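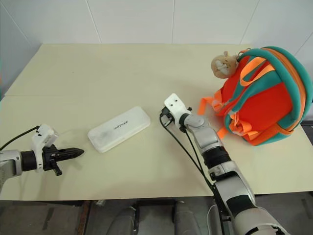 Why do tables and chairs feel hot or cold?

Put one hand on a metal spoon and the other on a wooden one. The metal spoon feels colder. If both spoons have been in the same drawer all night, they are at the same temperature.

Your skin does not measure how warm a thing is. It notices how fast heat is leaving your hand. Heat always moves from a warmer thing to a cooler thing, and your hand is usually warmer than a spoon.

Metal lets heat travel through it quickly. We call it a good conductor. Wood, cork and wool let heat through slowly. They are called insulators. A woolly jumper works because it traps air, and air is a good insulator too. 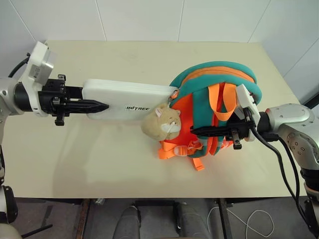 Why does a tiled floor feel colder than a rug?

Tiles carry heat away from your bare feet faster than a rug does. The rug has lots of tiny pockets of air between its threads, and these slow the heat down.

Try it yourself

Find 5 things in one room that are out of the sun and away from the radiator. Touch each one with the back of your hand and put them in order, from coldest feeling to warmest feeling. Then ask a grown-up to help you check them with a thermometer.

Words to know

Conductor: something heat moves through easily.
Insulator: something that slows heat down.

Last updated April 2019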